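Sorting soft things with two arms: our project report

6 min read

Posted 5/27/20

When we signed up for the manipulation course at Gakel, we imagined spending the whole term on clever software, and then we spent most of it on plush toys! Our question was a simple one (or so we thought back in September): if two arms learn a task from recorded demonstrations, does it help to train on the wrist view and the head view together, or is one of them enough?

We called our setup Sorovley, after a long evening of worse names. One arm picks up a soft toy and sets it on a small conveyor, and the other takes it off at the far side. We recorded 158 demonstrations by hand, threw out the ones where we had fumbled badly, and trained on the 105 that were left, which came to 2,903 short clips after cutting.

The combined version did best, and we were pleased with how gently it handled things. With the head view alone, the gripper often closed a little early, especially on the rounder toys. With the wrist view alone it closed nicely but sometimes wandered off looking for the toy in the first place, which was painful to watch after all that recording.

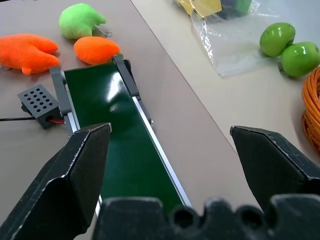
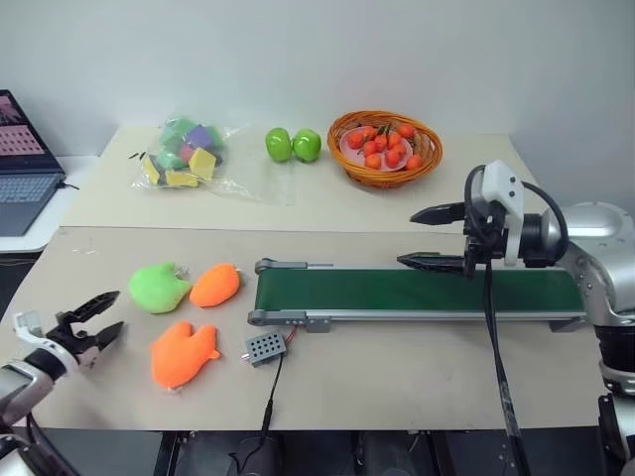
Our biggest regret is that we kept the belt at one speed the whole time. We tried 5 training runs for each version and would have loved to do more, but the lab computer was shared and we had already used up a good deal of everyone's patience. If another group picks this up, please vary the speed early on, and write down your settings every single day, even the boring ones.

Related
Estitz: a low-cost wrist mount, one year later
Brøndum project reports
Teaching an arm to fold a towel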